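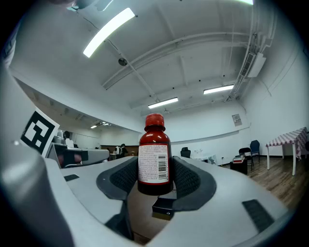
Apuntes > Almacén y envasado > Tema 6

Tema 6. Etiquetado de botellas
Profesora: Sneha Rathore

La etiqueta envolvente rodea el cuerpo de la botella y deja libres el hombro y el cuello. El texto va en columnas; el código de barras, en vertical y a un lado, con los números debajo de las barras.

Antes de almacenar:
— tapón de rosca cerrado a tope
— etiqueta sin pliegues ni burbujas
— código leído y anotado en la hoja de lote

Para la práctica de octubre, cada grupo revisará 18 botellas del lote 3482 — traed la hoja ya impresa.

Este sitio utiliza cookies propias. Aceptar

Compartir (3)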